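The Small Things in the Toy Cupboard

Storage has become a subject in its own right at the Mahama Family Centre, where a review completed in December found 61 containers in use across 8 rooms. Many held items that had no place on any list.

Doaa Bennani, who led the review, recommended that playthings be sorted by size before any other quality. Large pieces go on open shelving at floor level. Medium pieces are kept in lidded boxes bearing a plain printed label. The smallest are placed in shallow trays, no more than 60 to a tray, so that children may see the full contents without tipping them out.

The Centre's two playrooms, Herkell and Ukar, adopted the arrangement on 19th January. Staff report that clearing up at the end of a session now takes almost 8 minutes. Filippos Sotiropoulos, head of the Ukar room, has asked for further trays and a second low table.
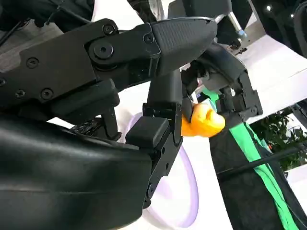

Small, rounded pieces remain the most difficult category. They roll, they collect under furniture and they are easily mistaken for one another when stored together. Colour is of considerable help in this respect, and a strong yellow-orange, as on the little lumpy piece held between two black fingertips, is readily picked out against a dark surface. The Centre accordingly lines its trays with charcoal felt and reserves pale linings for darker items.

A revised storage guide will be issued to all rooms, together with 100 blank labels.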